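Teaching by hand or by remote for shelf facing - what are you all doing?

Flallico
14 November 2023

We have a two-arm setup that is supposed to learn shelf facing: pull bottles forward, close the gaps, labels to the front. So far I have been moving the arms by hand with the motors slack and recording the joints. I have 200 demos that way and the policy is poor. It reaches the shelf fine, then shoves the front bottle back into the row.

Before I record more, I want to know if I should switch to remote control with the leader arms, or skip the robot and record a person doing it with a camera on the head.

Brirnar
Two questions. How many people did the demos, and was anyone's body in the camera view while they pushed the arms around?

Flallico
2 people. And yes, in most of them. You have to stand right next to the arm to move it, so there is usually a shoulder in there somewhere.

Brirnar
That is your problem, or most of it. The policy sees a shoulder in training and no shoulder at run time. Go to leader arms. You stand off to the side and the cameras see only what the robot will see.

Lencho
I don't agree that it is most of it. We had the same shoving and it came from how the fingers closed. When you move an arm by hand you can't work the gripper well at the same time, so people close it late and bump the bottle. Leader arms do help with that, but they are slow. One restock pass took us 6 minutes by remote and well under one with bare hands.

For this task I would look at bare hands and a head camera first. You get both hands, the shelf and the approach to the bottle in one view, and the person works at a normal speed.

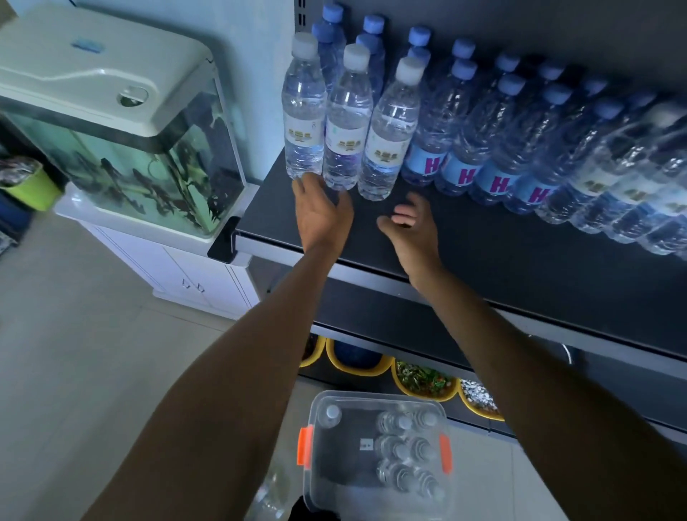 The thing to watch is the left hand. People put their fingertips low on a bottle without thinking about it, down at the base, while the other hand is still open over the shelf. If you only label the grasping hand you lose that, and I think that is where a lot of the stability comes from. Label both.

Brirnar
Sure, but a hand is not a gripper. Fingertips at the base of a bottle give you nothing if your gripper is as wide as the gap between bottles. I have seen people spend months on retargeting and end up back at leader arms.

Lencho
We spent from June until now on it and we still use both. Hand video for pretraining, then a small set of remote demos on the real arms. Our hand set is 1,021 clips. I would not try it with hand video alone.

Flaka
Shiny bottles are a separate headache. Clear plastic plus store lights gave us bad depth no matter how the demo was made. We dropped depth and used color only.

Also mix up your bottles. If every demo has the same label in front, it will learn the label.

Flallico
Ours are all one brand, so that is fair. I'll change that.

Brirnar, did you need force feedback on the leader arms?

Brirnar
No. It is nice to have for tight rows. Callum Crichton at our shop ran without it and watched the wrist camera for contact. Roughly an afternoon of practice before his demos were worth keeping. Throw out the first ones.

Flallico
OK. Plan is leader arms for a small set with mixed bottles, then I'll try the head camera on the same shelf and compare. I'm keeping the old demos for the reach part only.

Lencho
Keep the shelf height the same for both or you won't be able to compare anything.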